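Jarman Hall Kitchen Group
Minutes of the December meeting, held in the back kitchen, 7.15 pm

Present: Gwenllian Parry (chair), Rhydian Meredith, Osian Prosser, Svenja Hollenstein, Efa Harries (minutes)
Apologies: none received, although Rhydian apologised for his last set of minutes, which he has now read.

1. Minutes of the previous meeting

Agreed as correct apart from the word "soup", which should have been "soap" throughout item 5. Rhydian accepts this changes the sense of the vote.

2. Matters arising

The tap. Still drips. Osian has replaced the washer and the drip has moved from the spout to the handle. He regards this as progress. He will have another look when the shops have the right size in.

The key to the dry store. Found in the dry store.

Tea towels. Svenja took the whole lot home, boiled them and brought them back folded. The group thanked her. Gwenllian asked that the one with the map of Lisau on it be kept for display, as it has never dried anything and only moves the water about.

3. Crockery

This took up most of the evening.

Efa reported that the old white china is down to the point where a full sitting of the lunch club can't be served without somebody eating their pudding off a saucer. Replacing it like for like would cost £1153 from the catering suppliers in Zirside. The group was quiet for a moment. Rhydian asked whether that included delivery. It did not.

Svenja had found a coloured range at £929 for the same number of settings, delivery included, in plain round plates, either pale green or pink. She had got hold of samples of both. Discussion followed, and is given here in shortened form because the full version went on past the second pot of tea.

Gwenllian prefers the green. She says it is restful and that food looks like food on it. She did concede that lettuce might disappear.

Osian prefers the pink, on the grounds that no one will steal it. Rhydian pointed out that no one had ever stolen the white either, and that it had been dropped, mostly by Osian.

Svenja's view was that we should stop talking about lettuce and think about what we serve in the colour weeks, when the fruit and veg are meant to be the attraction. Dark things want a pale plate. Aubergine on the old white china always looked like something from a hospital, in her opinion, and a pomegranate stained it. She would like green for savoury and pink for anything sweet or sharp, so that the helpers at the hatch can tell at a glance which pile to reach for.

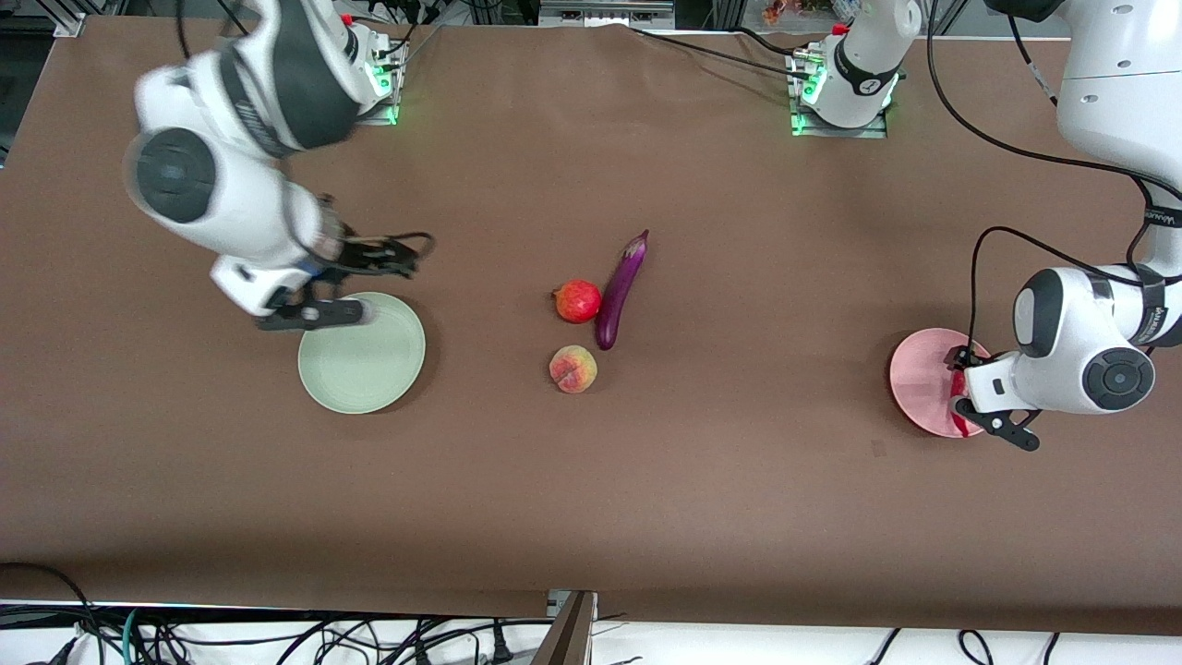

Rhydian was not convinced about red on pink and said so at some length. Pomegranate seeds on a pink plate would, he felt, be a matter of faith. Gwenllian said that people at the lunch club are perfectly able to find their food and have been doing so for longer than he has. Efa asked for this to be minuted and, as she is taking the minutes, it has been.

The raised rim was generally liked. Anyone who has carried gravy from the hatch to the far table will understand why.

There was a short diversion on whether the plates would stack with the existing bowls. They won't. Osian offered to build a rack. The group remembered the last rack and moved on.

Agreed: to buy the coloured range at £929, in equal numbers of green and pink. Four in favour, Rhydian abstaining "with regret". The remaining white china to be kept for funerals and for Osian.

Action: Svenja to place the order. Efa to clear the low shelf before it arrives.

4. The brown table covering

Gwenllian thinks we should use plain brown coverings for all the food tables. The checked oilcloth has had its day and now sticks to elbows. Brown is dull, she says, and that is the point, as anything you put down on it shows up nicely and the crumbs don't.

Svenja agreed. Osian asked if brown wouldn't be gloomy in winter. Gwenllian said the hall was gloomy in winter whatever you put on the tables, and that he could bring a candle.

Rhydian asked about tea stains. A practical demonstration was given by accident. It wiped off.

Agreed: brown for the food tables. The oilcloth may be cut up for the craft club if they can bear it.

5. January colour lunch

The theme was to be "red and purple". Svenja proposes aubergine baked with tomato and a good deal of garlic, followed by oranges with pomegranate. She would like the whole vegetables and fruit out on a table beforehand where people can see them and pick them up. Last year several members said they had eaten aubergine for years without meeting one.

Points raised:

— Pomegranates should be bought late, and by someone who knows what to look for. Heavy for their size, says Svenja. Osian's were light for theirs.

— The display fruit is for looking at until the meal is over. This was aimed at nobody in particular and Rhydian said he had taken it in that spirit.

— Seeding. Last time this was done with a wooden spoon, over the sink, in a good shirt. Gwenllian favours breaking them up in a bowl of water. Efa has no opinion but does have an apron, which she will lend.

— Aubergines to be salted or not salted. A real difference of principle emerged here. Gwenllian salts. Svenja says modern aubergines don't need it and that Gwenllian is salting out of habit. It was suggested that they each do half and say nothing to the lunch club. Both accepted, and both were plainly confident of the result.

— Someone is bound to ask for chips. Answer as usual.

Agreed: Svenja to write the shopping list, Rhydian to drive, Gwenllian to be in charge of the oven. Osian to put the tables out at 11 and then leave the kitchen until called.

6. Cupboards and labels

Efa has relabelled the tall cupboard. The shelf formerly marked "misc" is now empty, its contents having turned out to be a fondue set, two left-hand oven gloves and the instructions for a boiler we no longer have. The fondue set was offered round the table. It is going to the Jamer jumble sale, where Gwenllian believes it came from.

Rhydian asked if the labels could be larger. Efa asked if he could bring his glasses. Larger labels will be done.

The knives are to live in the block, the whole block and nothing but the block. One was found in with the napkins. Please don't.

7. Washing-up rota

The rota is on the inside of the door. Some names appear on it a lot more than others and some appear only in pencil. Gwenllian asked that people write in ink. Osian said that his wrist had been bad. The group expressed its sympathy and put him down for drying.

With new plates coming, Svenja asked that they be washed by hand for the first few weeks until we know how the colours stand up to the machine. There was a noise of general unhappiness at this. It was agreed to put one green and one pink through the machine on every cycle and hold them up against their untouched neighbours at the next meeting.

Action: Efa to mark the two test plates underneath. Rhydian to stop saying that the pink one will turn white and save us the argument.

8. Any other business

The bread knife is blunt. Rhydian to take it to be sharpened and to bring back the same one.

Svenja asked whether the fruit left over from a lunch could go home with members who would like it. Yes, naturally. She asked for this to be written down as she was once told off for a lemon. It is written down.

Osian wished to come back to the rack. There was no time.

Next meeting in the back kitchen, same hour. Gwenllian to bring biscuits. The meeting closed at 9.05 pm, and the tap was left as found.

E. Harries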